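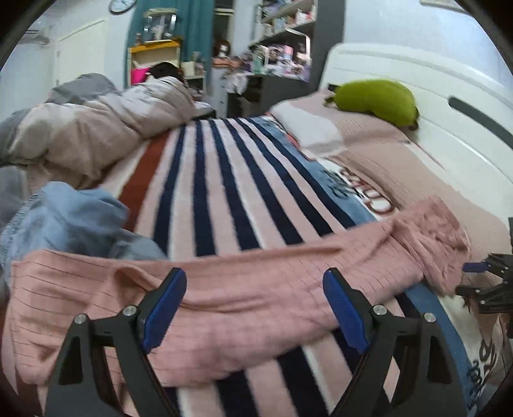 **Lostley Residence Office** – Wed 3 July

**1.** The summer bedding and laundry exchange opens to all residents of Lostley this morning. The notes in this thread replace the ones posted at the end of the spring term. Please read them through before bringing anything down to the Sultura desk.

**2.** Blankets, comforters and pillow covers may be handed in on any weekday. Each resident may exchange up to 2 large items per visit. Clothing is handled separately and should not be rolled up inside the bedding.

**3.** Before stripping a bed, please lift each layer and check for garments. Knitwear is the most common find. A ribbed sweater left on top of a striped blanket is easily gathered up with it, and a hot wash will ruin the sweater.

**4.** Last year the laundry room processed 1,373 pieces of bedding. Of these, 312 had to be set aside for sorting because clothes were mixed in. We would like to see a much lower figure this summer.

**5.** Denim should be washed on its own or with other dark fabrics. New denim can leave blue marks on pale stripes, and the laundry room cannot remove them.

**6.** Plush pillows and soft toys are not accepted at the desk. They may be washed in the small machines on the second floor, in a closed mesh bag, on the gentle setting.

**7.** Residents who work nights and sleep during the day do not need to be up for collection. Leave a labeled bag outside the door – staff will not knock or enter.

**8.** Labels are available at the desk. We have printed around 300 and will print more if they run out. Write the room number clearly, and the word KNIT if the bag holds any wool or ribbed items.

**9.** Correction to post 2: the desk will be closed this Friday for maintenance of the Plostament dryers. Bags left outside doors on Thursday evening will be collected on Monday.

**10.** Winter comforters held in storage will be returned in September. Questions about stored items should be addressed to Matilde Arruda at the Residence Office, in writing, with the storage slip number.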